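Tagged: Threads, Home & Habits

We use cookies to remember your preferences. By continuing to read you agree to this. Manage settings.

1/ I have been trying to buy a replacement lid for a Broretti casserole since May. I would like to talk about small household objects and where they go, as I've had plenty of hold music to think it over to.

2/ The lid is not lost. I want to be clear. The lid is in the house. I moved the casserole from the old flat to the new one myself, on my lap, in Kwabena Osei's car, and the lid was on it. Then at some point during the evening the lid entered private life.

3/ Broretti will sell me a new casserole, with lid, for 54 pounds. They won't sell me a lid. The man on the phone said the lid was "not a standalone item". Tell that to the lid, mate.

4/ Meanwhile the drawer. Every home has one. Ours holds 11 Allen keys from Husix shelving, a shelf we no longer own, and the Husix spanner that fits none of the bolts on the shelf we do own.

5/ I can't throw the Allen keys out. My father-in-law, Faustino Esquivel, threw one out once in the eighties and a cot wobbled for two years. He still brings it up at Christmas, usually over the cheese.

6/ Things I have bought twice in the past year while owning them already: sellotape, a tape measure, batteries (wrong size both times), the little brush for the coffee grinder, a torch to look for the tape measure.

7/ Things I've never once had to buy: pens from the Antwi building society. I don't bank with them. I have never been inside one. The pens arrive anyway, like weather.

8/ Kwabena's system is to keep everything in one place. The place is the hall table. You can't see the hall table any more, and last week he ate his tea standing up, but fair play to him, he found the passport.

9/ Faustino's system is labels. He has a label maker and a shed. There's a jam jar in there marked "SCREWS (VARIOUS)" and another marked "SCREWS (OTHER)", and I've been told off for putting a various in with the others.

10/ I tried the tidy-up book everyone had. It says to hold each item and ask what it means to you. I held a plug adaptor for a country I've not visited and we looked at each other for a bit.

11/

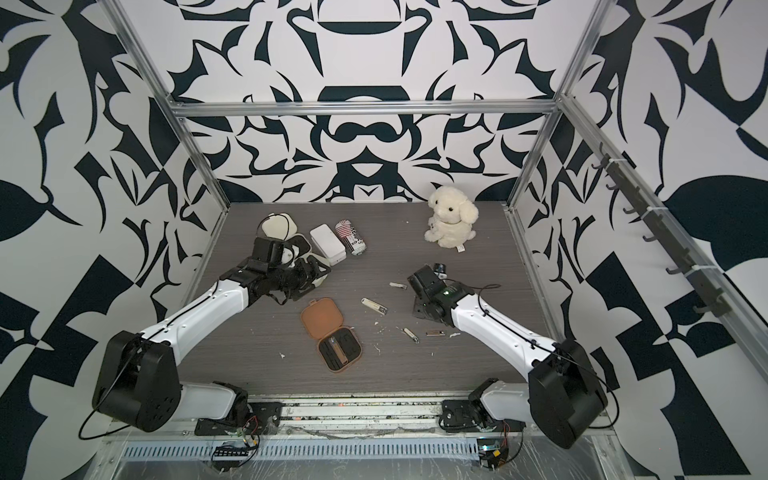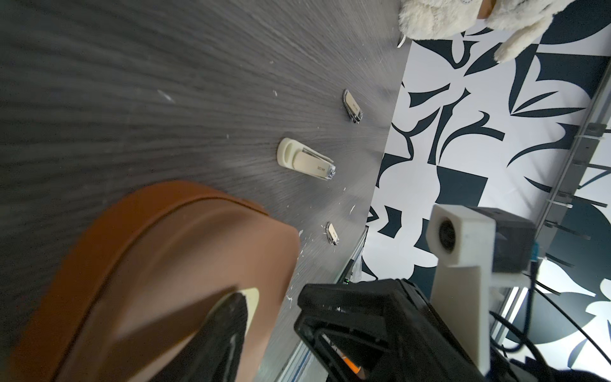 My own theory is that objects don't go missing one at a time. They go by kind. You have every teaspoon you ever bought and then one morning you're stirring with a fork. Scissors go like that, and so do umbrellas. Three nail clippers on one tabletop is a sight I haven't managed in my own home in all my adult life, and I've bought enough of them to kit out a barracks. I buy a pair at the chemist, use it on one hand, put it down to answer the door, and finish the other hand in the autumn.

12/ Several people asking if I've looked in the oven for the lid. I have looked in the oven. I found a baking tray I'd reported missing to my wife in fairly strong terms, so that's another conversation to be had.

13/ Someone else says try Gistard, who do spares for discontinued pans. Tried them. Their lids come in every size up to one below mine, then carry on from one above. I've ordered the one above. It'll sit on there like a beret.

14/ Update, 9pm. Kwabena has just rung. He's got a lid on his hall table and wants to know if it's his.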